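Roboter lernen, Leergut zu trennen

Faltville, 2 Juni 2021 – Kann eine Maschine schon im Haushalt oder im Laden helfen? Die Firma Priteo versucht es mit einer Arbeit, die fast jeder kennt und niemand gern macht: Flaschen und Dosen nach Sorten in Behälter legen. Ihr zweiarmiges System heisst Darus und hat seit November 2,735 Gegenstände gegriffen. Davon kamen 2,258 beim ersten Versuch in den richtigen Behälter.

«Für einen Menschen ist das keine Leistung, für uns ist es ein gutes Ergebnis», sagt Jonas Stöckli, der bei Priteo die Versuche leitet. Schwierig sind vor allem durchsichtige Flaschen, weil die Kameras ihre Ränder schlecht erkennen. Auch dünne Dosen machen Mühe – drückt der Greifer zu stark, bekommen sie eine Beule.
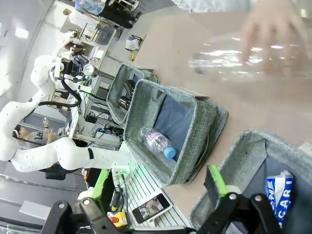
Lesezeit: 2 Minuten

Sortiert wird in graue Stoffbehälter, einen für braune Flaschen, einen für Plastikflaschen und einen für Dosen. Die Finger des Greifers tragen grüne Polster. Ein Notausschalter liegt immer in der Nähe, und ohne Aufsicht darf die Anlage nicht laufen.

Beim Tempo bleibt der Abstand zum Menschen gross. In einem Vergleich mit 600 Gegenständen brauchte Darus 319 Minuten. Aoi Koyama, die im Getränkemarkt Quintanilla die Rücknahme organisiert, hat den Test gesehen und ist noch nicht überzeugt. «An einem vollen Tag kann ich so lange nicht warten», sagt sie. Für die Stunden nach Ladenschluss könnte sie sich das Gerät aber vorstellen.

Priteo will als Nächstes verschmutzte und zerdrückte Ware ausprobieren. Einen Preis und einen Termin für den Verkauf gibt es noch nicht.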